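Week 5 – Paper strips: folding, curling, weaving

Paper Craft for Beginners, Plekside Evening School
Notes by Meinir Penry

Bring to class: scissors you like, a ruler, a bone folder or an old spoon, glue stick, pencil. I'll have paper.

Last week we were cutting, and your strips came out lovely, so now we get to play with them! A strip is my favorite shape of paper. It's simple, it costs nothing, and the moment you bend it you've got something with a shape of its own. Most of tonight is about getting to know what a strip wants to do before we glue anything down.

Grain first

Take a square of copy paper and bend it gently one way, then the other, without creasing. One direction gives easily and the other pushes back. The easy bend runs along the grain. For rings and curls, cut your strips so that they roll with the easy bend. For weaving, it matters less than you'd think, as long as all the strips in one piece agree.

Try it on three papers: copy paper, construction paper, and the heavier Gakedetti sheets in the blue folder. Write down which one cracked when you folded it hard (one of them will – I won't spoil it).

Handling a narrow strip

Narrow strips twist if you hold them in the middle. Hold near the end, thumb on one side and first finger on the other, and let the rest hang. If it swings or spirals, don't fight it. Run the strip once between finger and ruler and it will calm down. The harder you pull, the tighter the curl, so start light.

Warm-up folds

1. The witch's stair. Glue two strips in an L, then fold one over the other, back and forth, until you run out. Ten folds already make a good spring. Try two colors!

2. The loose ring. Bring the ends together, overlap by a fingernail's width, glue, and pinch to a slow count of 10.

3. The twisted ring. Same again with a half turn before you glue. Now draw a pencil line down the middle and keep going until you meet your own starting point. I have done this with every group I've taught and I still love it. Cut along the line and see what you get.

Working with both hands

The hand that isn't folding has plenty to do. Let one hand carry the strip while the other comes in to crease, with the fingertips close together over the table. Elbows down, shoulders soft.
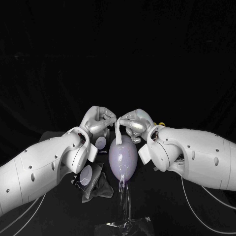

Octavio Bermúdez asked whether left-handers ought to start the stair from the other side, and said his always leaned. Yes, do try it! Swap which strip goes on top first and see if the lean changes. Mine leans too when I rush, and a lighter crease usually helps.

For next week

Make one witch's stair as long as you can stand and one twisted ring, cut. Bring them in whatever state they're in. We'll start the woven mat, so please also cut a bundle of strips in 2 colors, all the same width.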